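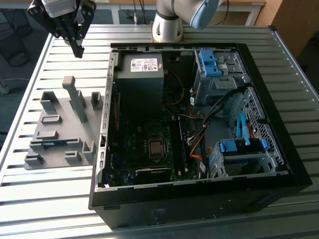

A desktop tower on its side with the panel off.

Cable is the part of a camera system that buyers spend the least time on. I have installed cameras in small shops and parking lots for years, and the quote almost always goes the same way. The customer wants to talk about the recorder and the lenses. The wire is one line near the bottom, and it is the first thing they ask me to make cheaper.

I think that is a mistake, and I think installers are partly to blame. We let "coax" stand as a full description. A customer looking at two quotes has no idea that one is solid copper and the other is steel with a thin copper coat.

In June I went back to Castik, a furniture warehouse, where the picture on the far loading dock had rolling bars. The owner had already paid another firm for a new camera. The run was 221 meters of copper-coated steel with three joints in it, all twisted by hand and taped.

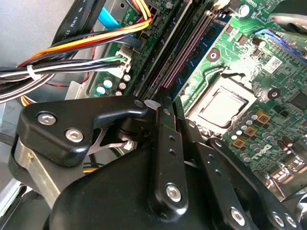

We pulled new cable, solid copper with a proper braid, and kept the old camera. The bars went away. The owner was not happy to hear that the camera he had replaced was probably fine.

Gyula Gál, who taught me the trade at Kocsis, would not put a joint in any run under 100 meters. If the reel was short, he sent you back for another reel. I thought he was being stubborn – it cost us half a day more than once – but I do the same now.

People tell me coax is finished and everything should go over network cable. For a new building I mostly agree. But plenty of sites have good coax in the walls already, and tearing it out to be modern is a waste of the customer's money.

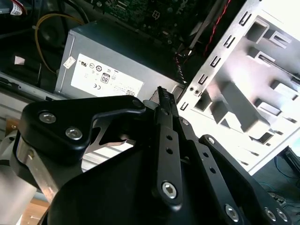 What I would like to see is simple enough. Every quote should name the conductor, the braid coverage and the jacket, and say whether the cable is rated for outdoor use. It would add 50 words to the paperwork. Skiris and Lalard both print these on the reel, so the installer has no excuse for leaving them off the quote.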